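Ticket: Label printer at packing bench drops off the network
Site: Stockdale, ground floor
Raised by: Mabli Ellis
Assigned to: Callum Pickering
Status: Monitoring

Mabli Ellis, 9.10am
The bench printer goes offline after a few labels. Switching it off and on brings it back for up to 60 minutes, then the queue fills again. The office printer is fine. 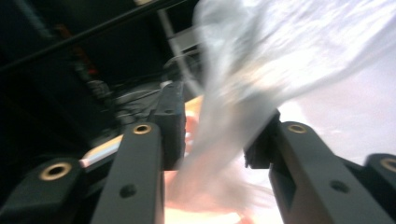
Callum Pickering, 9.45am
Is the light on the network socket green or amber when it drops? Please also print the settings page and send me the IP address.

Mabli Ellis, 10.20am
Amber. The address ends in 9. Two jobs are stuck and won't delete.

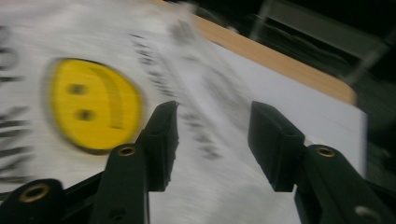
Yellow smiley on white, blurred.

Callum Pickering, 11.05am
The new Skeltoteck handheld has been given the same address, so the two are clashing. I have reserved a different one for the printer and cleared the queue from here. Please restart the printer, then the bench PC, in that order.

Mabli Ellis, 11.30am
Both restarted. Test label printed. The Prorkura dispatch screen still shows the old printer name.
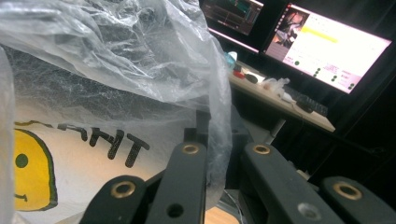
Clear plastic bag and part of a yellow smiley face.

Callum Pickering, 1.15pm
The name is stored in the dispatch settings and needs an admin login. Sanaa Tazi has one and will change it this afternoon. Leave the old entry in place until she confirms.

Sanaa Tazi, 3.40pm
Name changed and old entry removed. Ticket to stay open for 5 working days.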